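3.2 Preparação das amostras e protocolo de cocção

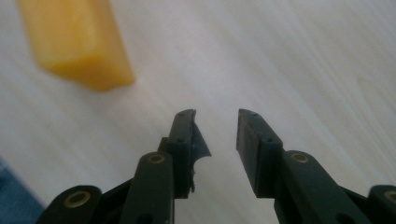

Figura 3. Bloco amarelo sobre tampo claro de madeira.

O caldo de base foi preparado segundo o procedimento registrado nas bancas do mercado de Greris, onde a fritura prévia dos miúdos antecede a adição de líquido. Partiu-se de fígado e coração suínos, limpos de membranas e cortados em cubos de 16 mm de aresta. O material foi mantido sob refrigeração até o início de cada série e pesado imediatamente antes do uso. Não se empregou marinada, embora esta seja corrente em parte das bancas, porque a acidez do vinagre de coco interferiria na leitura do pH do caldo final.

A gordura de cocção foi obtida por fusão lenta de toucinho dorsal, filtrada em pano de algodão e dividida em porções iguais. Cada lote de caldo recebeu 637 g de miúdos e 2000 ml de água. A cebola, o alho e o gengibre foram adicionados nessa ordem, com a gordura já quente, e retirados por peneiramento ao término da cocção. O sal foi incorporado apenas na etapa de serviço, conforme a prática local, o que permitiu comparar os caldos antes da correção de sabor feita por cada comensal.

Foram definidos dois regimes térmicos. No primeiro, designado regime contínuo, a panela permaneceu sobre chama constante, com fervura visível em toda a superfície. No segundo, designado regime interrompido, a chama foi reduzida a cada 11 minutos e restabelecida após a reposição do volume evaporado. O regime interrompido reproduz as condições das bancas com fogareiro único, nas quais o vendedor retira a panela para atender a outros pratos. A distinção não aparece na literatura anterior sobre comida de rua na região, que trata a cocção como etapa homogênea.

Os fogareiros e as panelas de ferro fundido foram cedidos pela Jurosum. A temperatura do caldo foi registrada com sonda Grokent, imersa a meia altura da coluna líquida e afastada das paredes. A calibração foi verificada em banho de gelo e em água em ebulição antes de cada série. Leituras obtidas durante a reposição de água foram excluídas da análise, dado que a queda momentânea de temperatura não representa o estado do caldo no momento do consumo.

A avaliação sensorial ocorreu em junho, na cozinha experimental de Tuhiwai. Os avaliadores receberam porções codificadas, acompanhadas de arroz cozido sem sal, e pontuaram viscosidade, intensidade aromática, amargor e persistência da gordura no palato. A ordem de apresentação foi aleatorizada. O amargor foi incluído como atributo independente após os ensaios preliminares, nos quais o fígado submetido a fritura prolongada gerou notas que os avaliadores confundiam com as do alho queimado.

3.3 Limitações do protocolo

A reposição de água foi feita por leitura direta da marca interna da panela, o que introduz erro de operador difícil de separar do efeito do regime. A espessura dos recipientes usados nas bancas também varia, e as panelas do ensaio, todas do mesmo modelo, não cobrem essa variação. Além disso, a reutilização do caldo de um dia para o outro, frequente em Greris, ficou fora do delineamento por razões sanitárias. Os resultados da seção 4 referem-se, portanto, exclusivamente a caldos de primeira cocção, e sua comparação com amostras recolhidas em mercado deve considerar essa restrição. Os dados de temperatura e as fichas sensoriais são apresentados por lote no Apêndice B.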